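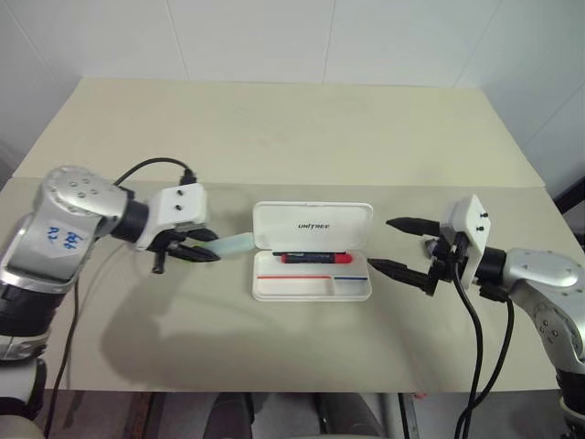
양팔 작업대 안전점검표 — 그리퍼 이상정지 후 재점검
점검일: 2019년 9월 2일 월요일
점검: Athina Kourkoulas / 확인: Polyxeni Moschos
대상: Bilisley 2호 작업대, 펜 케이스 수납 작업

경위 짧게. 오전 작업중 왼팔 그리퍼가 닫힘 명령 뒤에 안 풀림. 화면엔 에러코드 58. 오른팔은 계속 움직이려고 해서 Chrysanthi가 비상정지 누름. 다친 사람 없음. 로그는 1,607번째 줄부터 보면 됨.

1. 비상정지 버튼
양호. 양쪽 팔 다 바로 섬. 단, 버튼 위치가 작업자 기준 너무 뒤쪽. 손 뻗어야 닿음. 옮겨주세요 (지난번에도 적었음)

2. 왼팔 그리퍼
불량. 열림 명령 18번 중 두 번 무응답. 손가락 자체는 휘거나 깨진 데 없음. 마운트 앞면 나사 두 개 조임 확인, 이상무. 드라이버 쪽 의심되는데 확인 못함. 교체품 Lahtinen에 요청해둠.

3. 오른팔 그리퍼
양호. 벌림/닫힘 반복 문제없음. 다만 케이스 옆으로 들어갈때 아래쪽 손가락이 케이스에 많이 붙음. 접근 경로 조금 띄울것.

4. 케이블
주의. 왼팔은 검은 케이블 하나가 팔 위로 넘어가서 그리퍼 마운트 뒤로 들어감. 손목 돌리면 당겨지는 느낌. 오른팔은 두 가닥이 마운트 뒤에서 작업대 앞쪽 아래로 늘어짐. 사람 지나가다 걸릴수 있음. 타이로 묶고 여유길이 다시 잡기. 커넥터는 전원 내리고 만질것!!

5. 팔 라벨
양호. 왼팔 아래쪽 흰 라벨에 파란 손글씨. 글씨가 대충이라 새로 출력해서 붙이면 좋겠음. 급한건 아님.

6. 작업대 바닥면
주의. 깔아둔 크림색 시트에 접힌 자국 같은 선이 가로로 있음. 케이스 밀릴때 걸리는지 안 걸리는지 테스트 안해봄. 모서리 들뜸 없음.

7. 작업물
펜 케이스 뚜껑 경첩 정상. 마커 빨간 뚜껑 헐겁지 않음. 반투명 캡같은 작은 부품은 그리퍼가 물고 있는 상태로 정지하면 손으로 빼지 말것. 전원 차단, 잔류 힘 확인, 그다음 제거. 순서 지켜주세요.

8. 속도 제한
불량. 티칭 모드인데 제한값이 200으로 들어가 있었음 (mm/s). 우리 기준보다 높음. 누가 바꿨는지 기록 없음. 일단 되돌려놨고 암호 변경함, 새 암호는 Polyxeni한테 문의.

9. 한쪽 팔 이상시 반대팔 동시정지
불량. 이번 건의 핵심. 왼팔 에러가 떠도 오른팔이 안 멈춤. 연동 설정이 꺼져있음. 켜고나서 세번 시험, 세번 다 같이 섬. 근데 재부팅하면 또 꺼짐. Closovus 쪽에 문의 메일 보냄, 답 아직.

10. 출입 표시, 바닥 테이프
양호

판정: 사용중지. 2번, 9번 해결 전까지 자동운전 금지. 수동 저속은 2인 1조일때만 허용.

확인자 코멘트 (Polyxeni): 9번은 재부팅 후 상태로 다시 시험해서 결과 첨부 바람. 4번은 오늘 안에 처리. 8번은 다른 작업대도 같은지 봐주세요.
Athina: 4번 처리함. 오른팔만. 왼팔은 그리퍼 교체할때 같이 하겟습니다.

최근 점검 기록
Bilisley 1호 작업대 월간점검
Nestska 이송라인 센서 오작동 건
비상정지 버튼 위치 변경 요청 (미처리)
그리퍼 교체 절차서 개정안
신규 작업자 안전교육 확인서 – Wiesława Kwiatkowski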